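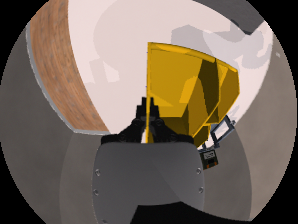 Midwife toads are terrible at being seen and wonderful at being heard. I'd been standing behind the old mill at Terkdale for most of an evening before I worked out that the electronic beep I kept blaming on somebody's phone was a toad. One clean note, a pause, then the same note again from under a different rock. To see why you'd miss the animal itself, think of an open yellow container on a pale tabletop, the kind of thing your eye goes to before you've even decided to look, and then think of the exact opposite of that. A midwife toad is gray-brown, a couple of inches long, and it sits in the mouth of a burrow looking like more dirt.

I was there with Dilani Gunawardena, who has been listening to this colony for longer than she cares to say. She doesn't use a flashlight until she has to. She walks a few steps, stops, tilts her head, walks a few more. I crashed along behind her in boots that squeaked (wear old boots!), and every time I squeaked the whole hillside went quiet and we had to wait for it to start up again.

The reason anyone gets soft about these toads is the fathers. Mating happens on land, and when the female lays her eggs in long strings, the male winds them around his back legs and wanders off with them. He carries them for weeks. On dry nights he may take them for a dip so they don't shrivel, and when they're ready to hatch he backs into a pond and lets the tadpoles swim away. Some males carry eggs from more than one female, which makes for quite a load on an animal that could sit in a tablespoon.

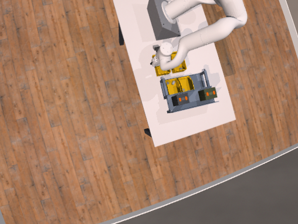
Around 10 at night Dilani finally crouched down and switched on her light, and there he was, wedged between two stones with what looked like a clump of tapioca stuck to his rear end. Roughly 45 eggs, she guessed, though she wasn't going to bother him for a better number. I got 20 seconds with him before she turned the light off again. I've paid good money for shows I enjoyed less.

The tadpoles are slow about growing up, and plenty of them spend the winter in the water, so a pond that dries out in August is bad news. The one at Terkdale held last summer. The one over at Kostance didn't, and Dilani heard only 2 males calling there this spring. She's going back next week, after rain if she can get it, and she says I can come along if I buy different boots.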